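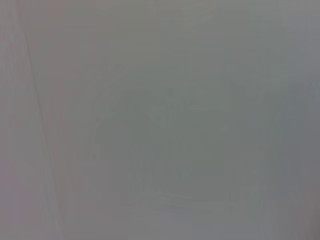

Wrist view, packing line 2. Gray, with a darker gray patch in the middle and a pale line down the left.

Skollano on the floor: a gallery page

The Feltberg plant put its first Skollano arm on the packing line in October. The brochure in the break room has a lot to say about it: freed-up hands, safer shifts, more interesting jobs. I've worked two lines over from it ever since and I have my doubts, so I'm keeping this page. More pictures will go up as people send them in.

I'm starting with the wrist view because that's the one the job has moved to. Marwan Hourani packed by hand on that line before the arm came. Now he has a stool, a screen and a button marked RESUME. When the software can't make up its mind about a part, the wrist view comes up and he's supposed to decide for it. Look at the one on this page and tell me what you'd press. I can find some pale smudges and a soft streak running across under the dark part. I couldn't name a single object in it.

Management calls this "supervision." Marwan calls it waiting. He gets 20 seconds to answer before the stop gets logged, and it's logged under his name, which I'd like somebody upstairs to explain. The arm doesn't have a column on that sheet.

I'll be fair about one thing. Lifting 500 cartons a shift was hard on the back, and the people who did it don't miss that part. They do miss talking to each other. The line used to have people down both sides of it - now Marwan sits at the end with his headset on, and his break has to wait until someone can cover the button.

Chamoun, the company that installed the system, gave us a training session that ran 10 minutes. Most of it went on how to log in. I asked what happens to the packers if the Villell site gets the same setup, and was told that was "a planning question." I still don't have an answer.

If you work at Villell and have pictures, leave them with me at the second-shift lockers. Tell me which line they're from and I'll put a caption on them.

Page last changed Thu 28 May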